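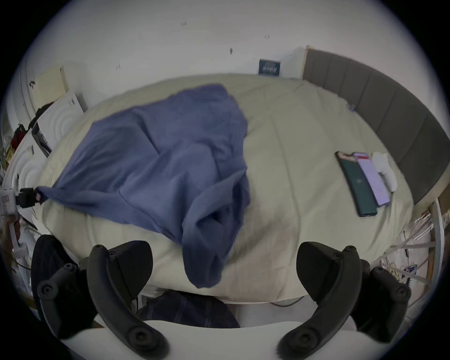 Blue garment on a pale beige duvet

Comura Regional Outlook
Growth and inflation forecasts, annual subscription

£3,219 a year, excluding VAT
Single office licence, up to five named users

Comura is a forecast database for people who need growth, inflation, interest rate and exchange rate projections in one place and in one format. It is put together by Nenirton, updated once a quarter, and delivered as spreadsheets, flat files and a short written report.

The current release holds 1,684 series for 60 economies. Each series has a history, a central forecast for the next three years, and a high and low case. Where a national statistics office has changed its base year or its method, we link the old and new figures and say so in the notes column. The unlinked figures are kept on a separate tab for anyone who would prefer to do the join themselves.

What is in the database

Real GDP, quarterly and annual
Consumer prices, headline and core
Household spending, government spending and fixed investment
Exports and imports of goods and services
Current account balance, in US dollars and as a share of GDP
Policy rate and ten-year government bond yield
Exchange rate against the dollar and the euro
Unemployment rate, where a usable survey exists
Population and working-age population

Coverage is fullest for the larger economies. For smaller ones, quarterly GDP may be missing and we give annual figures only. The coverage table, which can be downloaded without an account, shows which series are available for which country and how far back each one goes. Please look at it before ordering if you need one country in particular. A few buyers have ordered for the bond yields and then found that their country has no ten-year market.

How the forecasts are made

Each country has its own small model, and the country models are joined by trade and by commodity prices. A change in the oil price assumption therefore feeds through to every country at once. Analysts then go over the results and adjust them by hand. Every hand adjustment of more than a quarter of a percentage point is listed in the release notes with the reason for it.
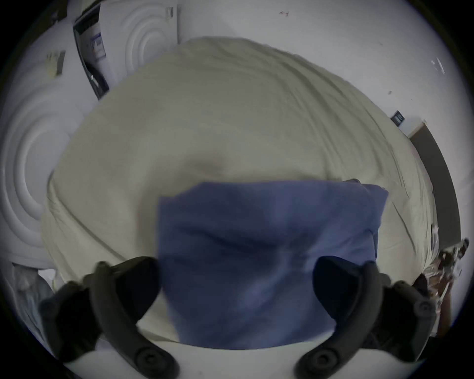
The adjustments matter most in the first two quarters of the forecast, when the models tend to be slow to pick up a tax change or a cut in fuel subsidies. Further out, the analysts leave the models mostly alone. By the third year the central forecast for most countries is close to our estimate of trend growth, and it should be read in that way.

The high and low cases are built from past forecast errors, country by country. A country whose growth has been hard to predict will have a wide gap between the two. They are not worst-case figures and should not be used as such. If you need a stress case, see the Hennessy add-on further down this page.

Past forecasts

Subscribers get the full archive of earlier releases, with the figures exactly as they were published. An accuracy workbook compares each forecast with the first official estimate and with the latest revised one. It includes the quarters we got badly wrong. Inflation was too low in nearly every country for five releases running, and the workbook shows that quite plainly.

Release dates

New data comes out in January, April, July and October. Files go up at 9.30am UK time and an email goes to every named user. If a large revision to official figures arrives between releases, we put out a correction file for that country only. The main files stay as they are until the next quarter, so that two people working from the same release have the same numbers.

File formats

Excel workbook, one tab per country
Excel workbook, one tab per indicator
CSV, long format, with country and indicator codes
PDF report, usually 30 to 40 pages

Country codes are the standard three-letter ones. Indicator codes are our own and have not changed since the first release. If a series is dropped, its code is retired and is not used again.

There is no API at present. Customers who load the data automatically do it from the CSV, which keeps the same file name and column order each time.

Add-ons

Hennessy scenario pack, £868 a year. Four ready-made scenarios run through the full set of country models: a sharp rise in oil prices, a fall in export demand, a rise in long-term interest rates, and a delayed recovery in tourism. Results are given as differences from the central forecast. New versions come out with the January and July releases only.

Skonholm city tables. City-level output and employment for the larger economies, annual figures only. Priced by the number of cities, so please ask for a quote. The tables are worked down from the national forecast – they add up to it, and they change when it changes.

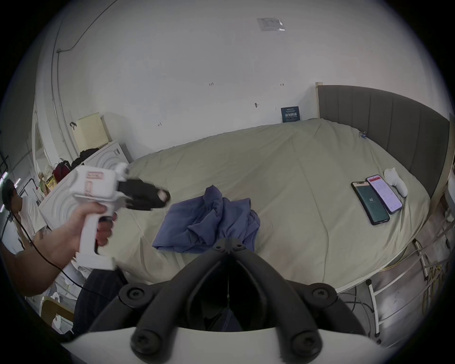

Bed and rumpled cloth, with a gripper in front and another in the hand

Licence terms

The standard licence covers one office and five named users. Names can be swapped at any time by email. You may quote figures and reproduce charts in your own reports as long as Comura is given as the source. You may not pass on the files or put whole tables on a public website. Universities and registered charities can apply for a reduced rate, which does not cover paid consultancy work.

Subscriptions run for twelve months from the date of payment and do not renew by themselves. We send a reminder a month before the end. If you let it lapse you can carry on using the files you have already downloaded.

Trial file

A sample workbook with three countries and all indicators is available on request. It is taken from last year's July release and is in the same layout as the current one.

Ordering and questions

Orders can be placed by purchase order or by card. Accounts are normally opened the same working day. For questions about coverage or method, write to Uriel Henríquez on the Comura desk using the contact form, and give the country and indicator code if you have them. The desk is closed at weekends, except on the Saturday after a release.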